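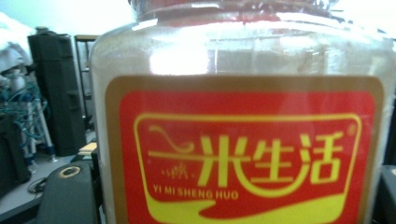
Can a robot arm learn a job from recordings of a person doing it with a gripper in their hand?

Sometimes it can, for a narrow job, if the arm carries the same kind of gripper and sees through the same kind of camera. How far that stretches past the room where the recordings were made is a much harder matter, and I came home from Skenside without a good answer to it.

I went up to see the Norgate group on the strength of a short write-up that had been passed around our office. The claim in it was simple. You don't need a robot to collect robot training data. You give a person a two-finger gripper with a camera on it, they move things around on a table, and the recordings are used to train a policy that later runs on an arm. The group calls its version Onunel. I have sat through plenty of talks about cheap data, and I wanted to see what the cheap part cost somebody.

Sugeng Raju met me at the door and took me straight to the table, without slides, and he scored a point with me for that. He built most of the tool. Emlyn Rees, who runs the evaluations, joined us when we were already arguing about calibration.

The job they are working on is moving household containers from one marked spot to another and setting them down upright. One of the containers is a big clear plastic jar with a red label and YI MI SHENG HUO in yellow letters across it. I took an interest in it right away. Clear plastic is awful for cameras. It throws glare, and up close it fills so much of the view that there is hardly any room left to tell where the hand is. If the method copes with that jar, I'd be impressed. If it only copes with cardboard boxes, I would not drive up again.

Sugeng let me try it. The grip is comfortable enough, though my wrist noticed it after a few minutes. You squeeze, the fingers close, you lift, you put down, you let go. The part I kept getting wrong was speed. I move like a person clearing dishes, and the recordings need to be slower than that or the position tracking slips. He told me to pretend the jar was full of paint. Once I slowed down, the tracking held. I asked what happens to recordings where it doesn't hold, and he said they are thrown out. I asked what share that was. He said it varied by person and that they had not written it down for every session.

I would like that number. A method sold on how fast an untrained person can record should say how much of an untrained person's work ends up in the trash.

The set behind the current result is 236 demonstrations, spread over 3 tasks, all from this one room. Emlyn gave me the figures without my having to dig. Most came from two people, both on the project, and both very good at it by now. So "anyone can do it" has been tested mainly on the two people in the building who do it best. She agreed with that when I put it to her and said outside recorders were planned for December.

The fingers themselves have had some use. They are plain black blocks, scuffed at the edges, held out over a large pale board that lies next to a light wood-grain tabletop. I liked seeing wear, since a tool that looks new has usually been photographed more than it has been used. It did raise a question, though. Does a worn finger grip the way a new one does, and are the fingers on the arm worn to match? Sugeng said they swap pads now and then and hadn't seen a difference. I asked if they had looked for one. He laughed and said fair enough. 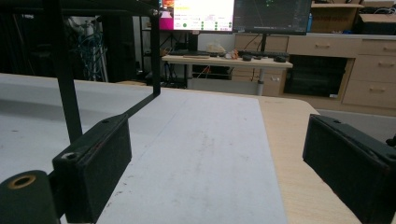 What the result does and doesn't show

The write-up says the trained policy "transfers to the arm." I asked to see the trial sheet behind those words. To their credit they let me read all of it.

My complaints, in the order I raised them:

First, the starting positions. The container is always set down inside a patch of board you could cover with a dinner plate. The policy has seen that patch from every side. A start outside it is scored separately, on a page that did not make it into the write-up, and the scores on that page are poor.

Second, the view. A camera mounted on a gripper sees a great deal besides the object. From where I stood with the tool in my hand, the lens took in the desk behind, two monitors, the drawers, a cardboard box on top of the cabinet. All of that is in the training data. A policy can learn to steer by the bright screen at the back of the room as easily as by the jar in front of it, and it won't tell you which it has done. I asked whether they had ever run the arm with the monitors off, or with a sheet hung behind the table. Emlyn had done it once, informally, with one container. It got worse, she said, though not hopeless. I think that single afternoon of hers is the most interesting thing in the project, and it isn't written up anywhere.

Third, the comparison. They set Onunel against Ngui, an older setup in which a person steers the arm directly through a second, smaller arm. Recording by hand was much quicker per demonstration, and I believe that. I have used leader arms and they are tiring. But the comparison was run on equal recording time, so the hand-held side got far more demonstrations. On an equal number of demonstrations the gap narrows, and for the jar it goes the other way. Sugeng's view is that time is what people pay for, so equal time is the right test. I see the sense in it. I would still print both.

Fourth, the scoring. A trial counts as a success if the container ends up standing in the marked area. A jar that is dropped from a small height and happens to stay on its base passes. There were remarks in the margin against several of those ("rough", "bounced", one that just said "hm"). If I were putting this in a kitchen I would not call those passes.

I should say what I did believe. The jar was better than I had feared. Glare did not seem to be the main cause of failure on the sheet. Most of the bad runs were down to the arm reaching a pose it could not comfortably hold – a human wrist gets into places that this arm can't – and stopping short. A filter now drops recordings the arm couldn't follow, and the later pages look better for it. This is dull, useful work, and it got one line in the write-up.

The cost claim mostly stands too. Sugeng puts the parts for one tool at 400 dollars. That leaves out the computer, the hours spent on calibration, and Sugeng, who was called over twice while I was there because something needed him. I doubt the tool runs for long in a building where he isn't.

We use cookies to remember your preferences and to see which pages get read. By continuing to browse you agree to our use of cookies. Manage settings | Accept

After lunch I asked for another go, this time with the table rearranged the way I wanted it. Emlyn was happy to let me. I turned the board a little and recorded a handful of lifts, taking my time over the approach and trying to come in from different sides. The tool coped. Whether the trained policy would cope with a turned board we couldn't check, as the arm was booked for the rest of the afternoon. I left my layout sketched on the back of their sheet, and Emlyn says she will run it and send me the scores, good or bad. 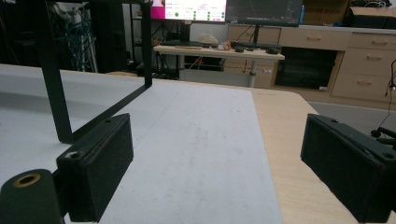

Would more recordings from the same room fix the weak spots?

Probably not the ones that worry me. More of the same would make the policy smoother inside the patch it already knows. The failures outside it, and the dip when the background changed, call for other tables, other rooms and other hands. Emlyn would move the whole setup next door tomorrow if she had the space. Sugeng would rather fix the tracking first so that fewer recordings are lost, and he has a point, because moving house with a tracker that slips will only give them a bigger pile to throw away.

My advice to our own people is to hold off buying parts. I'd wait for the December recordings, and I'd want four things with them: the discard rate per person, the out-of-patch scores in the main table, a proper background test, and the Ngui comparison done both ways. Should those come back even halfway decent I will argue for building one tool and trying it on our own bench, with our own containers, and with somebody who has never met Sugeng.

For anyone planning a visit, parking at Skenside is at the rear and the front entrance is locked after four. Bring a sweater.

Written up 2023-10-01 from notes. Emlyn Rees read a draft and corrected my account of the pose filter. She left the complaints alone.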